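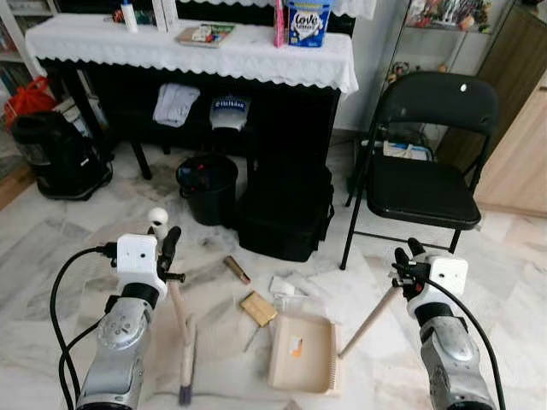

Equal pay has been the law for decades, so what is there left to have a meeting about? That was one reply to my post last night, and I've decided to take it as a sincere request for a thread.

1/ What's left is Skendine. It has 114 people on the payroll and a poster by the elevators that says "Fairness Lives Here." Three of us asked where, exactly.

2/ In January we asked HR for pay by job title, split by men and women, no names. They said that would be a privacy problem. They then sent out the birthday list, with everyone's home address on it.

3/ So we did what women at work have always done and told each other our salaries in a parking lot. Two schedulers, same title, same start month. He makes $3000 a year more. He was very decent about it and also bought no one lunch.

4/ The official reason is that he "negotiated." She did too. Her notes from that meeting say she was told the number was the number.

5/ Menon, the consulting outfit they hired to look into it, sent a survey asking if we feel valued. One to five, with smiley faces. I'd like my value in dollars, please, they already have a payroll system for that.

6/ People keep asking if we're a union. No. We're a group chat with a sign-up sheet. The folks over at Skoson started the same way and got pay ranges put on every job posting, inside and out, so it can be done by people with day jobs.

7/ Our petition asks for two things. Pay ranges on every posting, and a yearly count of who makes what, printed where we can all read it. We have about 2000 signatures from around town. The vice president called that "a vocal few." I've been to his town halls. I know what a few looks like.

8/ We hand it over on 28th November, on the front steps of the Udari building, at noon. Yes, the day after Thanksgiving. It was the only slot they'd give us, I'm sure by pure chance.

9/ Bring leftovers. Bring your pay stub if you feel bold. If you work there and can't be seen with us, message me and I'll add your question to the stack.

10/ And to the person who asked: noon, front steps, you're invited. There's pie.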